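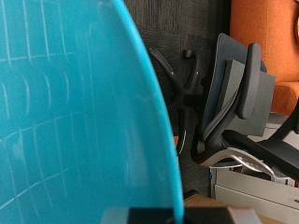

Wrist view during a Tendness run, with the office chairs behind the table.

The Tendness wrist slip is a fault in the small Sulham table arm, and I'm writing it up because I've spent far too many evenings with it! It's a loss of position at the last joint: the arm thinks its gripper is in one place and the gripper is a little way off.

Jade Sutherland first logged it in September, on a dish job at Hiser. The arm stopped 22 mm short of its target and then let go anyway (a mug paid for that). She went back through 2,094 runs and found the same error hiding in plenty that had been passed as fine.

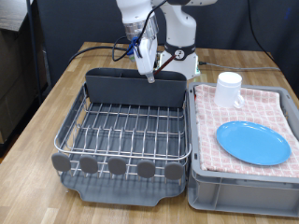 Racks show it up badly, as the gripper has to come down close to wire and plastic, and a small error soon turns into a knock. Jocelyn Gosselin blamed the cable at first. I did too, for ages, but swapping it changed nothing. The real culprit was a clamp screw working loose after 300 or more cycles.

The safety side is simple enough. The arm doesn't know it's wrong, so it won't stop itself – keep your hands out until the power's off. Wong's revision 2 clamp has a locking washer, and mine has held so far.

See also: Homing error; Joint backlash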